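Notebook, February 26, 2022
1 min read

Prize draw audit, Brasthorpe promotion. Reran the winner selection from the Motier ticket log, 600 entries, same seed as the printed record. Two winning codes do not match. Both were issued from the Desjardins print batch before the draw was sealed.

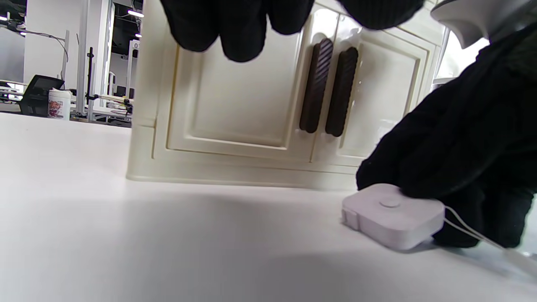 Fomov replied that the seal time in our copy is the server's and may lag the printer's. Asked for the printer log. Until it arrives, both codes stay marked as disputed and the $500 prizes are on hold.

Next: compare batch numbers against the courier sheet.

Contact | © 2022 | Back to top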